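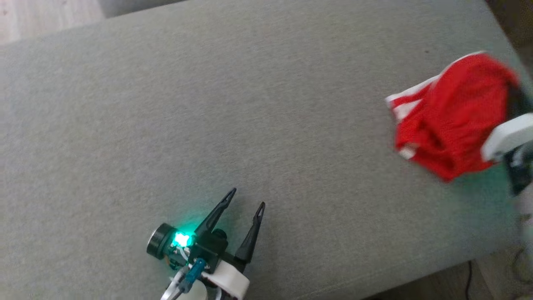
New house rules for home robots at Grumham

I popped over to Grumham this morning to hear how the new code of practice for household robots is shaping up, and I came away with more notes than I know what to do with! It comes into force in October, runs to just 4 pages, and covers two-armed machines doing ordinary jobs in ordinary rooms. Laundry gets a whole page to itself, which pleased me no end (mine is still in a heap on the landing).

The bit I liked best is about cloth. A red cloth bunched up on a grey seat sounds like an easy job until you remember that fabric goes floppy and hides its own edges. So the code says one arm may hold a garment while the other waits with its jaws open, well clear, and neither may pull against the other. Skomer, the firm that drafted this section, based it on 806 logged folding sessions, and they'd like to reach 2000 before the first review.

Then there's the floor. Cables have to be kept off any route people walk, and whoever is running the session must check them before the motors go on. There was a bit of grumbling about that one from the Hakim end of the table, who reckon it belongs in the training notes and shouldn't be a rule at all. I'm with Skomer – I've tripped over enough phone chargers to have a view.

Status lights were the other sticking point. The draft wants a light on each arm that can be read from across the room, but it doesn't yet say which colour should mean what. Drollum has offered to write up a short list and send it round.

Over 500 comments came in on the first draft, and the replies will go up on the Grumham site alongside the final text. Anyone with a machine already working at home gets until the end of the winter to fall into line. I'll post the link when it's up.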